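I have owned the little drawer cabinet for 10 years and until this February I could not have told you what was in it. Gobnait McGrath passed it on to me when she moved out of the apartment on Daly Street, and I believe her exact words were "it'll be handy." It has been handy in the way a hole in the yard is handy.

So on a wet Sunday I pulled the drawer out and tipped it over a towel. I got a key to a bike lock I threw away in college, 24 rubber bands fused into one rubber band, a Felico warranty card for a toaster I don't remember owning, and a birthday card I had evidently bought for Ariel Bautista and never mailed. (Happy birthday, Ariel. Pick a year.)

My new system is a tray. Everything that gets picked up off the table goes in the tray first, and only things I can name out loud are allowed to move on to the drawer. Small toys and blocks count, which my nephew considers a huge concession. The rest goes in the trash on Friday.

I should say I tried a system once before, with labels, and it lasted 9 days. The labels are still around somewhere. They were in the drawer.

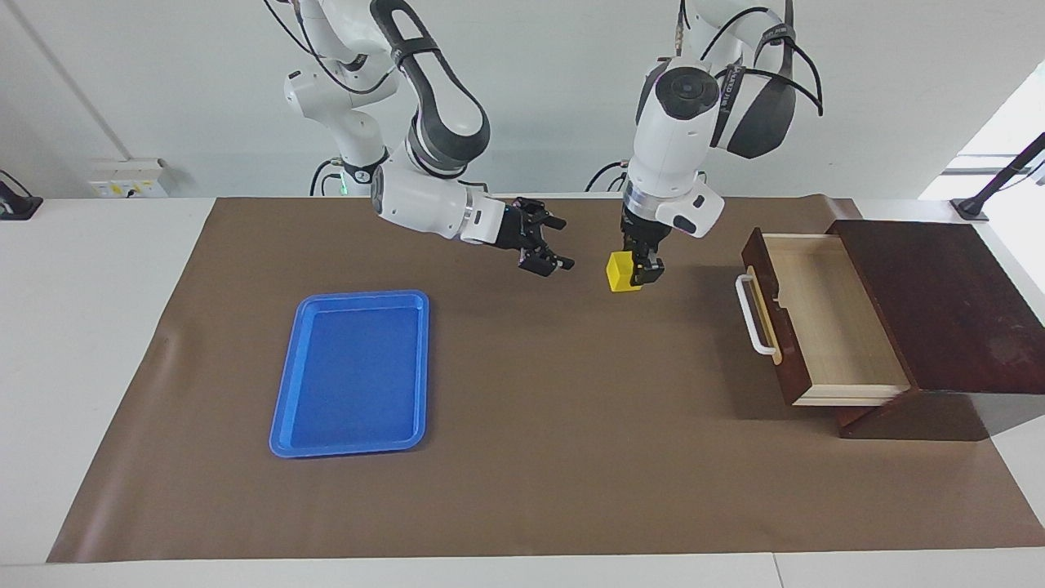 Anyway, the toaster warranty ran out in 2009, and I've kept the card just in case the toaster comes back.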